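The 3000-Word Morning, Two Weeks In

20 Aug 2018

I have been reading productivity blogs since June and I would like those hours back. The one that finally got me to try something was a post by Oisín Costello, who writes 3000 words every morning before breakfast and thinks the rest of us could too if we stopped making excuses. 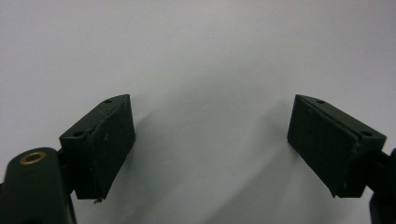 His method goes like this. You get up at the same time every day, you don't look at a screen that can talk back to you, and you write until you hit the number. No editing. No going back to fix a name. He says it took him 14 days to get used to it and that after that the words "just arrive."

Well, I did my 14 days. Words arrived, I'll give him that. Most of them were about how much I wanted toast.

What bugs me is the arithmetic. If you write that much every morning, you have a fat novel by the end of the second month. Costello has been at it for years, by his own account, and he has 2 books out, both short, and one of them is about writing 3000 words every morning. So where does the rest go? He never says. I asked in the comments and got a thumbs up.

Then there's the app. Of course there's an app. It's called Doseo and it locks your file until you reach your target, and it costs more per month than the notebook I was using before. I tried the free version. On day four I typed the lyrics to a song I don't even like, twice, so it would let me out. The counter was very pleased with me and I got a little badge.

I'm not against routine. My aunt wrote a column for a small paper for most of her life and she did it at the kitchen table on whatever evening was left over. She'd have laughed at the badge. She also threw out half of what she wrote — and I suspect the half she threw out was still better than my day nine.

I did keep one thing, which is leaving the phone in the other room. That part works, at least so far, and I'm annoyed about it. Ask me again when the mornings get dark.

Next up is the index card people. I have bought the cards. I already have doubts.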